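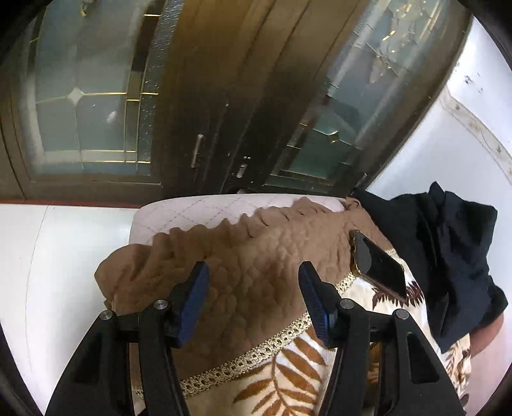 Chapter 5

Doors, Entries and the Space Around Them

In this chapter you will learn to

Name the parts of a single and a double door
Tell the active leaf of a pair from the inactive leaf
Describe the common kinds of decorative glass used in doors
Plan the floor space in front of a door, including where a seat can go
Clean and check a door made of more than one material

Words to know: leaf, stile, rail, mullion, astragal, flush bolt, strike, caming, obscure glass, threshold, swing, clear opening

A front door gets more use than almost any other piece of a house. In a household of five people it may be opened and closed thirty times on a school day and more than that on a Saturday. It has to keep out rain, hold back drafts, lock, and still move easily enough for a child to open. It is also the first thing a visitor looks at while waiting.

In Chapter 4 you studied floors and the way people move across them. We now come to the places where people stop. An entry is where shoes come off, bags are put down and keys are lost. Many of the problems people have with an entry are problems with the door: it swings the wrong way, it hits a chair, it lets in too little light or it lets the neighbors see in. Most of these can be fixed without buying a new door, once you know what you are looking at.

Single doors and double doors

The moving part of a door is called the leaf. A single door has one leaf. A double door has two, hung from opposite sides of the opening so that they meet in the middle. People often call any wide entrance a double door, but look closely before you do. A single leaf with a fixed glass panel beside it is a door with a sidelight, and the sidelight does not open.

In most double doors used in homes, one leaf does nearly all the work. This is the active leaf. It carries the handle and the lock. The other is the inactive leaf, and it is held in place by bolts at the top and bottom. When these bolts are set into the edge of the leaf so that nothing sticks out, they are called flush bolts. The inactive leaf is opened only when something wide has to come through, such as a sofa or a refrigerator.

Where the two leaves meet there is a gap, and the gap has to be covered. The strip that covers it is called an astragal. It may be plain, or it may be shaped with long grooves so that it looks like part of the design. On some doors the wood on both sides of the joint is grooved as well, and the joint is hard to find until the door is opened.

The frame of each leaf is built from upright pieces called stiles and crosswise pieces called rails. Stiles run the full height of the leaf. Rails fit between them. A panel of wood or glass fills the space that is left. If a large space is divided by a further upright, that piece is a mullion. You will need these words for the drawing exercise at the end of the chapter.

Hardware

Hardware means all the metal parts: hinges, handles, locks, bolts, stops and the strike, the plate on the frame or the other leaf that receives the latch. Handles come in three common forms. A knob has to be gripped and turned. A lever is pushed down, and can be worked with an elbow. A pull is a fixed bar or grip that does not turn at all, so the door needs a separate latch or lock to hold it shut.

A tall pull suits a tall door. It gives people of different heights a place to put a hand, and a small child can reach the lower part of it. The lock is often a separate fitting a short distance away. When you plan a door for someone with weak or painful hands, check both. An easy pull is no help if the key is hard to turn.

Metal finishes do not have to match across a whole house, but they look better if they are chosen together within one room. A door with gold lines in its glass and silver-colored fittings is common, and most people are not bothered by it. A silver lever, a brass hinge and a black bolt on the same leaf usually look like three separate repairs.

Glass in doors

Glass brings daylight into an entry that might have no window of its own. The difficulty is privacy. Clear glass in a front door lets light in, but after dark, with the lamps on, it also shows the inside of the house to the street. For this reason much of the glass sold for front doors is obscure glass, meaning glass that passes light but blurs what is behind it. The main kinds are described below.

Frosted glass has been etched or sandblasted so that its surface is dull. It gives an even, soft light. Shapes close to it can be made out as shadows.

Rippled or textured glass has a pattern pressed into it while it is hot. It breaks up the view into small pieces and can look blue, gray or green as the light outside changes.

Tinted glass has color mixed in when it is made. Gray and green are the usual choices for doors. Dark tints cut down the daylight a good deal, so hold a sample up to the opening at noon and again in the late afternoon before ordering.

Decorative panels combine several of these. Pieces of different glass are joined by thin metal strips called caming. In older panels the strips are lead. In newer ones they may be brass or zinc, and some have a gold-colored or silver-colored finish. Diamonds, curves and crossing lines are traditional patterns. The small diamonds are often cut with sloping edges, called bevels, so that they catch the light.

Any glass in or beside a door must be safety glass. Tempered glass breaks into small blunt pieces, and laminated glass holds together on a plastic layer when it cracks. Many decorative panels are sealed between two sheets of tempered glass. This protects the pattern and makes cleaning simple. If you are working in an older house, do not assume that the glass has been replaced. Look for a small permanent mark in one corner, and if you can't find one, ask a glazier.

Space in front of the door

Every hinged door needs floor space for its swing. To find it, measure the width of the leaf and draw a quarter circle of that size on your floor plan, with its center at the hinge. Nothing may stand inside the quarter circle. For a double door, draw two, even if the second leaf is seldom used.

The clear opening is a different measurement. It is the width a person can pass through when the door is open, and it is always a little less than the width of the leaf because of the stop and the thickness of the door. Measure it from the face of the open door to the stop on the other side.

Seats are often placed near an entry so that people can sit down to put on shoes. A padded chair or bench is comfortable for this, but it is also easy to push about, and over a few weeks it tends to drift toward the door. Floors that are smooth and glossy make this worse. Felt pads protect the floor and let the seat slide even more. Rubber pads keep it where you put it.

A seat in front of the inactive leaf is acceptable in some homes, provided that it is light and that the active leaf is left completely free. It should never be a heavy piece. In a fire, or when someone has to be carried out, both leaves may be needed at once. Cords and cables should be kept away from the threshold for the same reason, and also because the bottom edge of the door will wear through them in time.

Case study: the Dirkcombe entry

Nhàn Khương and Emiliano Toledo share a ground-floor home in Dirkcombe with Emiliano's mother. The entry has a dark wooden double door with a panel of tinted glass in each leaf. When they moved in, in September, they put a shoe bench, an armchair and a coat stand along the wall by the door. By winter they were turning sideways to get in with groceries.

They asked Sabina Doležal, who plans interiors for the firm Catetti, to look at it. She measured the leaves and drew the two quarter circles on a plan of the room. The coat stand was well inside one of them. The armchair touched the other. Only the shoe bench was clear.

Her first suggestion was to rehang the door so that it opened outward. The couple did not want this. The step outside is narrow, and a visitor would have had to move back to let the door open. In the end they made three changes. The coat stand was replaced with hooks on the side wall. The armchair went to the living room. The shoe bench stayed, with rubber pads under its feet.

Emiliano's mother had asked for more light, and there was some talk of clear glass. Sabina brought a sample of pale frosted glass and stood it against the existing panel. Nhàn thought it looked like a bathroom window. They kept the old panels and painted the side wall white, which helped more than any of them expected. The paint, the hooks and the pads came to 392 dollars, including the painter's time.

Think about the case

What would have happened if the couple had bought new glass before moving the furniture? Which of the three changes cost the least, and which do you think made the most difference to a person carrying bags? Write a short paragraph on each.

Care of wood, glass and metal

A door made of several materials cannot be cleaned with one product. Spray glass cleaner on a cloth, never on the door, so that it does not run down into the wood. Wipe wood with a barely damp cloth, along the grain, and dry it at once. Grooves collect dust and are best done with a soft paintbrush. Gold-colored strips in the glass should be wiped with water only, as polish can take the finish off.

Dark wood shows dust and fingerprints sooner than light wood does. It also heats up in direct sun, and the finish may dry and crack on the side that faces the street. Check the bottom rail twice a year. That is where water sits, and where shoes and vacuum cleaners strike the door.

Before you go on

Draw the main door of the building you are in. Label the leaf or leaves, stiles, rails, glass, handle and lock. Then measure the swing and mark it on the floor with tape. Leave the tape down for a day and note what crosses it. You will use these notes in Section 5.1.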